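# Should a Robot Stock Your Drink Shelf? A Short Test You Can Run Yourself

Every March some company sends me a video of a machine putting one bottle on one shelf, set to piano music. I run a convenience store. I have 220 bottles to put out before lunch and no piano.

So when people ask whether robots can do shop chores yet, I tell them to skip the video and work through the steps below. They are borrowed from Kausar Khattak, who fitted out the Salever shops and has carried more cola than most trucks.

**Step 1. Write down the whole chore.** "Stock the shelf" sounds like one job. Try it on paper: open the case, find the right row, pull the old bottles forward, put the new ones behind, turn the labels out, flatten the box. Most demos cover the part where the bottle moves through the air.

**Step 2. Look at the shelf from the height of the hand.** Your eyes are up top, a long way from the trouble. Down at gripper level, a full drink shelf is a wall of necks and caps.
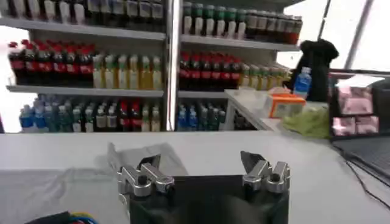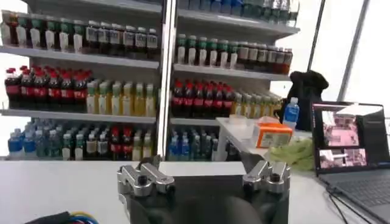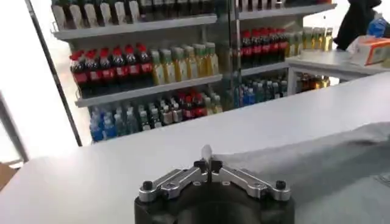
**Step 3. Sort your products by how rude they are.** Cola is polite: red cap, dark liquid, easy to tell from its neighbors. Pale tea next to other pale tea is less so. Thin water bottles dent when you squeeze them and slip when you don't. Put the rudest item first in your test. The salesman will suggest cola.

**Step 4. Time it, failures included.** Do one row yourself, then let the machine do the same row. Start the clock when the case is still taped shut. If a person steps in to pick up a dropped bottle, the clock keeps running and so does that person's pay.

**Step 5. Run it again with a mess.** Leave a rag on the counter. Park a box where a box shouldn't be. If the machine needs a spotless store, you've just hired yourself as its cleaner.

**Scoring.** Give one point for each step from your list that got done with no help. My list has nine. The best I've given so far is 3, and I was in a good mood.

For now I'd let a robot top up one row of one product overnight, with the door locked. Rotating dates still goes to my nephew, who is slow but brings his own arms.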